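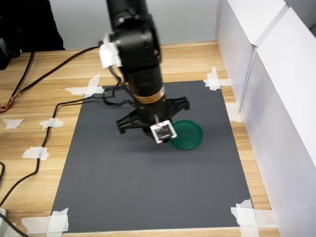
Rellunico Lids and Covers

Version 2, June release
Maintained by Ineke Hendriks and Remedios Requena

What is in the collection

Rellunico is a collection of short recordings and still pictures of household lids. We started it when we were making a larger kitchen collection, Sulemana, and noticed that lids were always the forgotten part. Jars, pots and boxes had good labels. Their lids were called "other" or had no label at all, even when they were lying alone on the table.

The present release has 105 items, divided into 8 groups. An item is one lid, with its recordings and one text file of notes. Most lids are plastic or metal, and a smaller group is glass. Every lid has been used in a real kitchen before it came to us, so please expect scratches, stains and sometimes a piece of old sticker.

The groups

jar_screw — lids that turn on a thread
tub_press — soft lids that are pushed down
pot_flat — pot lids without a high knob
pot_knob — pot lids with a knob or handle
box_clip — lids with clips at the sides
tin — metal lids of tea and cookie tins
bottle — caps of bottles, all sizes
unsure — lids for which we could not agree on the group

Please do not skip the last group when you use the data. It is small, but it contains the lids which taught us the most about our own rules.

The work surface

The tables are wooden and the lids are placed on a dark gray mat, fixed at the corners with white tape. We chose a plain mat after the first version, in which we used a kitchen cloth with stripes. With the stripes it was difficult to see the border of the transparent lids. On dark gray the light lids are very clear, but the dark green and black ones have less contrast, and you should take this into account if you work with outlines.

Labels

Each lid has these fields in its notes:

group — one of the names given earlier
color — one everyday word, with "dark" or "light" before it if needed
shape — round, oval, square or other
side_up — "rim" if the raised rim looks up, "top" if the outer side looks up
wear — none, light or heavy

The field side_up caused a long discussion between us. A lid lying with its rim up is a small dish, and one of us wanted to call this position "open". We kept "rim", as it says only what one can see. In version 1 the same field was named "face", and old scripts must be changed by hand.

Color words were written by Remedios and checked by Ineke on a different day. When the two did not agree, both words are kept, with a slash between them.

Known problems

The group bottle has too many white caps.
Shadows were not removed. They sometimes fall over the lid or the mat beside it.
Some lids are partly covered in their recordings. We did not mark these separately.
Two tins in the Bronik folder have the same number. Use the folder name together with the number until we repair this.

Use and contact

You may use the collection for teaching and research. If you publish pictures from it, please write "Rellunico, version 2" near them. Corrections to labels are very welcome — send the item number, the field and the word you propose. We read the messages on Friday.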